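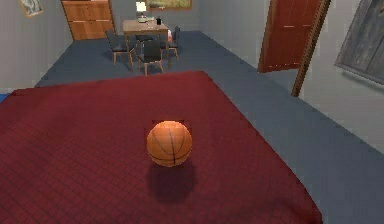

From: Yara Tarawneh
To: sim-nav list
Subject: Re: Open day at Skerklow, what was on the demo machine?

Mahfuz Akanda wrote:

> I could not get to the Skerklow open day in March and have heard two
> different accounts of it. One says the object search demo ran live in
> the simulator, the other says it was a replay. Could someone who was
> there write down:
>
> - which build was running
> - how the goals were given (category name or goal image)
> - what counted as a success
> - whether the bedroom set has changed since the last release
>
> I am trying to decide whether to port our evaluation scripts now or
> wait for the next version of Nodent.
>
> Mahfuz

Mahfuz,

I was there for the morning session and stayed for part of the afternoon. Sandamali Khondokar ran the demo and Sajib Bepari took questions at the second screen. Answers in your order, then a few notes.

Build. Both accounts are right. The morning was live, on the Nodent development branch, with the simulator and the policy on the same workstation. After lunch the renderer started dropping its connection when the scene was reset, and Sajib switched to logged episodes from the night before. He announced this, but people who came in later would have missed it. If your second source arrived after 2 p.m., that explains the difference.

Goals. Category name only. The agent gets a word such as "basketball" and a start pose, with no map. Goal images are supported in the config but were not shown. I asked whether the same checkpoint handles both and Sandamali said no, they are trained separately.

Success. The agent has to issue a stop action with the object in view and within the distance threshold. Stopping near the object while facing away counts as a failure. The step limit was 233, and hitting it also counts as a failure. Collisions are logged but do not end the episode. I would check that last point against your scripts, which as I remember end on the third contact.

Bedroom set. It has changed. The room they used most is a bed-and-dining layout: red bedspread in front, small table with four chairs behind it, tall wardrobe at the back wall, door standing open on the right. The basketball was on the bed. Earlier releases put sports items on the floor, and a policy trained on those tends to keep its camera pitched down. Sandamali showed one such run with the old checkpoint. It went past the bed twice and then spent the remaining steps at the table. The new checkpoint stopped correctly in the same room from the same start pose.

One run is not a result, so I asked for the numbers. They have evaluated 142 episodes on the new placements, with 80 successes for the new checkpoint. They did not have a matching figure for the old one on the day. Anoma Uddin is running it and said she would post it here.

Other notes, in no particular order:

Shadows. The ball casts a soft dark shadow on the bedspread, and someone from Sarkent asked whether the detector was using the shadow as a cue. Sajib said they had tried a short test with shadows turned off and saw a small drop, but had not run it long enough to quote. I would like to see this done properly. The bedspread has a fine check pattern and the ball's own surface texture is faint, so a detector that relies on texture has little to work with there apart from the seams.

Reset time. Scene resets took more than 25 seconds on the demo machine. This is slower than the current release. Sajib thinks it is the new furniture meshes being reloaded each time without caching.

Paul. For those who asked off list, the Paul base was in the lab next door and could be looked at, but it was not driven during my visit. Transfer to hardware was discussed only in general terms. No dates were given and I did not press for any.

Config format. The placement file now takes a support surface for each object ("bed", "table", "floor") and samples a position on it. The old format with fixed coordinates still loads, with a warning. Your scripts read the coordinates directly, so they will break on new files — the field is empty until the scene has been sampled.

My suggestion is to port the success check now, as it is unlikely to change again, and leave the placement reader until the branch is merged. I have a rough converter for the old files. It handles floor and table placements and gets the height wrong on beds. I can send it to you as it is if that is of any use.

Anoma, if you are reading, could you include the seeds when you post the old checkpoint's figure?

Yara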